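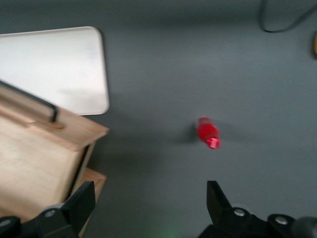

4. Setting up rate limits on Stanelik

Right, you've got Stanelik sitting in front of your site (if you haven't, go back to section 3 and sort out the DNS first, I'll wait). Now we get to the bit I enjoy most, which is telling it how much traffic from one visitor is too much. I run this on Trindade, my little recipe-swapping site, and on a couple of shops I look after, so the numbers I give are ones I've lived with for a while. Yours will be different and that's fine!

You'll need your admin login, access to your server logs, and a cup of tea. Everything below was checked against the dashboard on 2 June 2023, so if a button has moved, have a poke round the menus before you panic.

4.1 Find out what normal looks like

1. Log in and open Traffic, then History.

2. Set the range to the last 48 hours. If your site has a busy spell at particular times of the year, look at one of those as well. Mine goes mad in February with people making marmalade.

3. Click the Per Visitor tab and sort by requests per minute, highest first.

4. Ignore the top few lines for now. They're nearly always search crawlers or your own uptime checker. On my first go the top entry was 1,527 requests in a minute and I got terribly excited, and it was my own backup script.

5. Write down the highest figure that you're confident is a real person with a browser. On Trindade it's around 80.

Note: one page view is a lot more than one request. Every picture, font and script counts, so a perfectly innocent person opening three tabs at once can look quite alarming.

4.2 Create the rule in watch mode

1. Go to Rules, then New, and choose Rate Limit.

2. Give it a name you'll recognise in six months. I use the site name and the path, so "trindade everything" or "trindade login". I once had four rules all called "test" and I don't recommend it.

3. In the Path box put /* to cover the whole site.

4. In the Limit box put a number comfortably above the one you wrote down in 4.1. I went for double and have never had a complaint.

5. Set Action to Watch. Please don't pick Block yet, however tempting it looks.

6. Save, then press Publish. These are two separate buttons! Saving on its own does nothing to live traffic, and I've lost a whole afternoon to that.

Caution: if you have other rules on the same path, the one highest in the list wins and the rest are skipped. Drag your new one to where you want it before you publish.

4.3 Let your own things through

Leave the rule watching for a couple of days, then come back and open Rules, Matches. You'll see everything that would have been stopped. Go through it slowly and look for anything you own or rely on.

1. Click an address to see what it's been asking for.

2. If it's yours (a backup, a monitor, the office network), press Add to Allow List and type a short comment saying what it is.

3. If it's a payment provider or a delivery service calling your site, look up the addresses on their own help pages and add those, and ignore whatever the log happens to show.

4. If you use the Cakodine plug-in for your shop, tick Trust Cakodine Callbacks under Integrations. It keeps its own list up to date, so there's nothing to type in.

Note: the allow list holds 2,000 entries. I can't imagine filling it, but ranges count as one entry each if you ever get close.

4.4 Switch to blocking

1. Open your rule and change Action from Watch to Challenge. Visitors over the limit get a quick browser check, and real people mostly sail through without noticing.

2. Publish, and keep Matches open in another tab while you click about your own site as fast as you can. Try it on your phone with the wifi off, too.

3. Once you're happy, make a second, stricter rule for your login page and set that one to Block.

4. Drag the login rule above the general one and publish again.

Caution: don't set Block on /* unless you're being attacked right then. A whole school or office can share one address, and you'll shut the lot of them out together.

4.5 If you lock yourself out

It happens, I've done it twice. Go to the Clenumano status page, choose Account Recovery, and ask for a bypass link. It goes to the email address on the account, so check now that it's one you can still open. The link pauses all your rate limits but leaves the firewall on. Fix the rule, press Publish, then press Resume at the top of the dashboard, otherwise the limits stay paused.

Logging and alerts are in section 5.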